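Tirimeo Listening Notes – README

Hello, and thank you for stopping by! These are my notes on amplifiers and speakers, typed up one evening at a time.
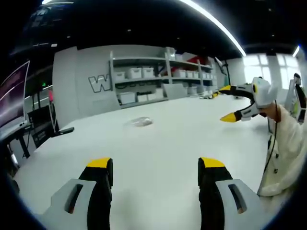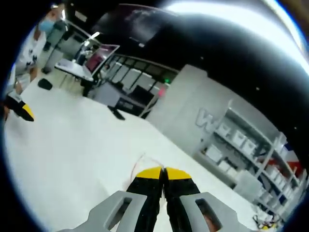 Last changed: April 29, 2022

You'll find 82 listening notes in the file, one per line, with the amp, the speakers and the record played. The Lurkon amps came in October – lovely warm things, if a bit shy in the bass. Blank scores mean I ran out of evening. Corrections are very welcome, so do write!

Roel Van den Broek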